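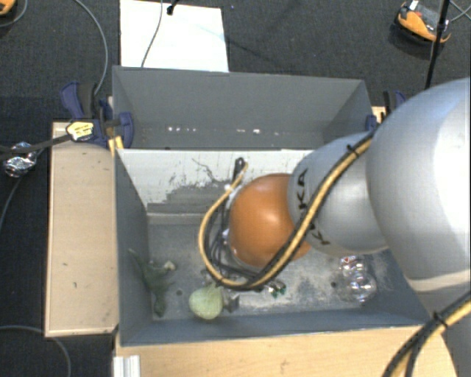 Rin Honda
Spent Tuesday on bins. Specifically, which open-topped bins to keep for small mixed stock and which to retire. Notes follow.

Rin Honda
Gray on gray makes sorting slower than it should be. Dark items vanish against a worn floor, and pale ones vanish against the scuffs. A plain light liner fixes both. I cut mine to 2 mm under the inside dimensions so it lifts out easily.

Rin Honda
Holes in the bin floor: fine for vegetables, bad for screws and anything in thin plastic, which snags. Cover them from the inside with a flat patch. Tape on the underside peels.

Rin Honda
Two bins go long side to long side, one behind the other. Incoming in front, sorted in back. End to end takes over 16 inches more bench and you walk for it.

Rin Honda
Scraped walls are cosmetic. A ledge at the foot of a wall is a different matter, as dust packs in there and a cloth rides over it. Use a stiff brush, dry, then wipe.

Rin Honda
Fill limit for small objects is one layer. Past that you are digging, and the thing you want is at the bottom.

Rin Honda
Keeping 3, retiring the one with the cracked rim. Lids next week, if the Wimine ones fit.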